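Main page | Contents | Recent changes | Random article | Help

Wanemness (method)

Wanemness is a training method for two-armed robots, worked out at Plaston and later picked up by the Jerkumier group. Name is from the project's first code folder, no other meaning. Covers kitchen-type tabletop jobs: mugs on a tree, plates in a rack, a toaster oven, small loose items.

Method

A person steers both arms through a task, the robot copies. Usual so far. The difference is in the sorting: each run is cut at the points where the arms swap roles, and the peices are learnt seperately, then joined.
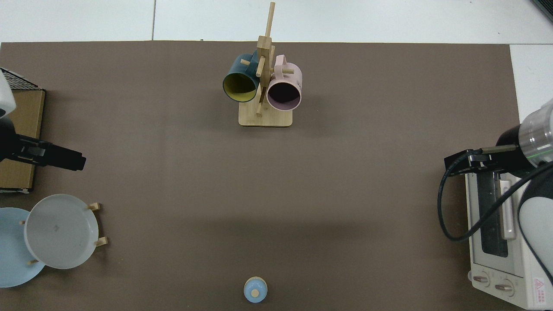

Joining is the weak part. Early versions stalled at the swap, one arm waiting on the other. Fixed in June with a shared timing signal, sent to both arms 50 times a second. Layout of the table is changed between sessions so the arms don't just learn fixed positions.

Results

Trained on 650 runs, tested on 288. Single-arm jobs did well, handovers less so. Gavrilă test set (harder, more clutter) still not finished.
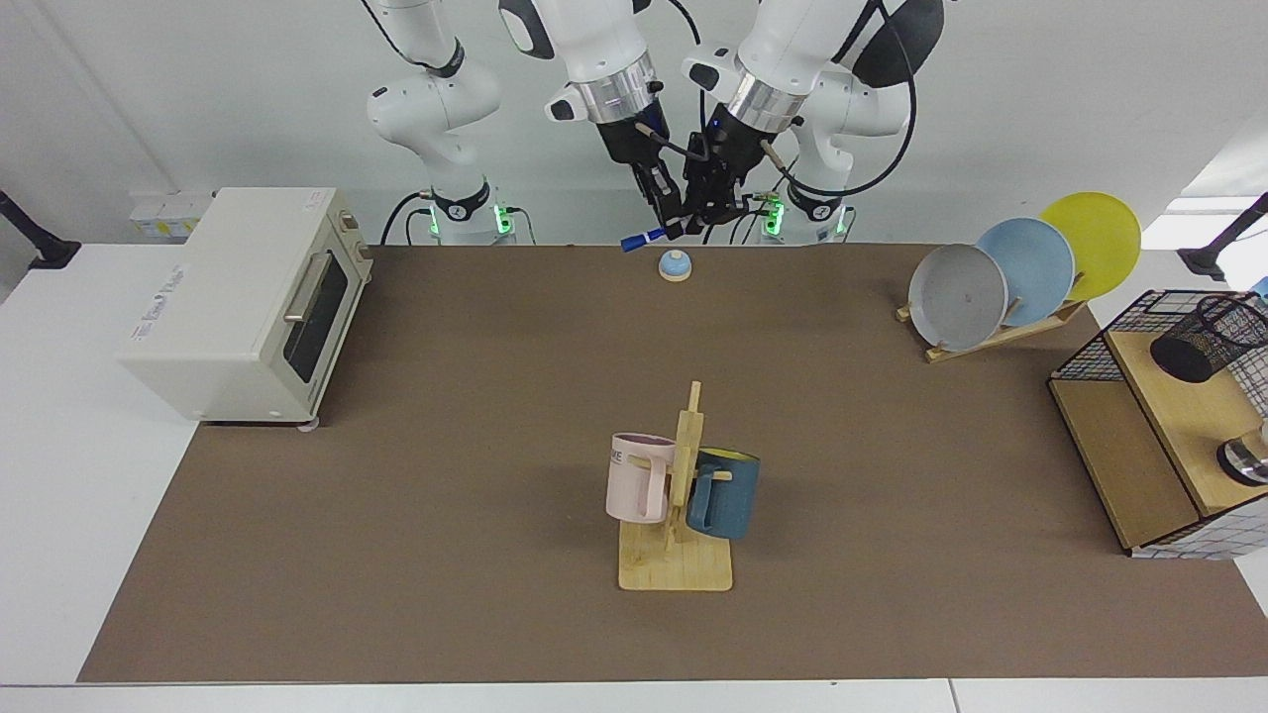 Two-arm set-up, marker pen in the right gripper, service bell on the mat.

Criticism

Cutting is done by hand, slow, and 2 people often cut the same run in different places. No agreed rule yet. Jerkumier version uses gripper force to pick the cut, results mixed.

See also: Plaston, Gavrilă test set, Handover (robotics)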